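Keeping Older Computers in Service: A Study of Replacement Practice at Two Community Organizations

Student Project Report
Submitted by Johannes Hlongwane
Department of Environmental Management

Summary

This report examines how two organizations decide when to replace office computers and what becomes of the machines they retire. The first, Zincombe Public Library, operates a central building and three branches. The second, Dirkura Adult Learning Center, offers evening courses in bookkeeping, English and basic computer use. Equipment records were reviewed at both sites, and staff responsible for purchasing were interviewed. The study found that most machines were retired according to a fixed schedule, with little reference to their condition.

1. Background

Office computers are commonly replaced every four or five years. The practice is easy to budget for and reduces the number of unplanned repairs. It also means that working equipment leaves service early, and that the materials and energy used in making it are spread over a shorter period of use.

The question was raised locally in May, when the library proposed to retire all public desktops at its central building. Members of the public asked at the open meeting whether the machines could be repaired or passed on. The library agreed to make its records available for this project, and the learning center joined shortly afterward.

2. Method

The combined equipment registers of the two organizations contained 2,103 entries. These included printers, monitors, telephones and projectors as well as computers. After other equipment, duplicates and entries without a purchase year had been removed, 404 desktop computers remained. From these, a sample of 100 retired machines was drawn for closer review.

For each machine in the sample, the following were recorded: year of purchase, year of retirement, stated reason for retirement, repair history and final destination. Where the stated reason was unclear, the entry was discussed with the person who had made it. In addition, 14 interviews were held with staff and regular users. Interviews lasted up to one hour and followed a written guide, which is attached as Appendix B.

3. Reasons for Retirement

The most frequent entry in the register was "end of cycle." This phrase was used at both sites, but it did not mean the same thing at each. At the library it meant that the machine had reached the age set out in the purchasing policy. At the learning center it was also used for machines that had become slow, or that could no longer run the current bookkeeping software.

Hardware failure was recorded less often than had been expected. Where a fault was named, it was usually in the power supply or the hard drive, both of which can be replaced at low cost. Staff at the library explained that repairs had been discouraged once a warranty had ended, as the outside contractor, Bilgin, charged a fixed call-out fee for each visit.

A further group of machines was retired because of insufficient memory. In a desktop computer this is among the simpler parts to change - the modules fit into slots on the motherboard and are held by a latch at each end. The learning center had made such upgrades in the past, but the practice ended when the staff member who carried them out moved to another post.

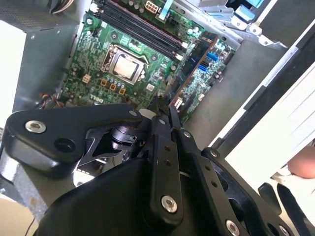

4. Destination of Retired Machines

Records of what happened after retirement were incomplete. The library sent most of its equipment to Somier, a regional recycling firm, and kept the collection receipts. These receipts gave total weight only, so individual machines could not be traced. The learning center had given several computers to former students, but had kept no list of recipients.

Neither organization had a written procedure for removing usable parts before collection. Both had a procedure for erasing data, and both followed it.

5. Limitations

The sample was drawn from two organizations in one town and should not be taken to represent public bodies in general. Laptops were excluded. Energy use was not measured, and it is possible that some older desktops cost more to run than newer ones would. A later study could address this with a plug-in meter over one school term.

6. Recommendations

6.1 The phrase "end of cycle" should be withdrawn from both registers and replaced with a short set of agreed reasons.

6.2 Each desktop should be inspected before retirement, and the result entered in the register.

6.3 Memory and drives that pass testing should be kept as spare parts, labeled with the model of the machine from which they were taken.

6.4 The library should ask Bilgin for a price covering several repairs in a single visit.

6.5 Serial numbers should be listed on all collection receipts issued by Somier.

Appendices

Appendix A: Register fields used in the review
Appendix B: Interview guide
Appendix C: Proposed inspection form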